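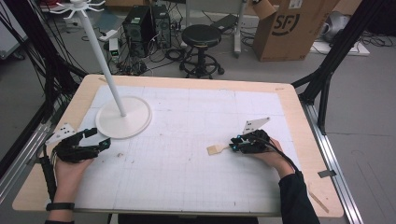 Ticket 296: Request to buy second pair of Hetico hand-held grippers
Opened: 2024-09-02
Queue: Equipment / purchasing
Status: On hold
Priority: Low (requester set High, changed by purchasing)

Request
Bench team wants a second pair before the February planning round. Reason given: sessions stop whenever one gripper drops its connection, and a spare pair would keep the bench running. Quote from Howells attached, valid 40 days.

Purchasing, first reply
I have read the quote and I don't see how this fixes the fault. Your log lists 91 dropouts and doesn't say which gripper, which cable or which computer port was in use for any of them. If the trouble is in the cabling, a new pair plugged into the same place will drop out too, and we will own four grippers that do it. Please swap the left and right cables, run a normal day, and write down which side fails.

Bench team
Swapped. Failures moved to the other side with the cable. Went back to the original layout and they moved back. We would still like the spare pair.

Purchasing
Then it's the cable. Howells sells those on their own, and the price is on page 2 of the quote you sent me. Order 2, plus clips so the runs don't hang loose off the table and get pulled every time someone reaches across. Charge it to bench supplies. No approval needed at that amount.

Bench team
Zorness says their kit doesn't have this problem and offers a trade-in. Should we look at that?

Purchasing
Every vendor says that. Ask them for a loan unit and a written figure for the trade-in. The last "trade-in" for the Troltulgate bench was a discount code. I won't put a line in the February budget on the strength of a sales call.

Action
Cables and clips ordered. Gripper request on hold until the log shows two full weeks on the new cables, with side and port filled in for each dropout. Blank rows will be sent back.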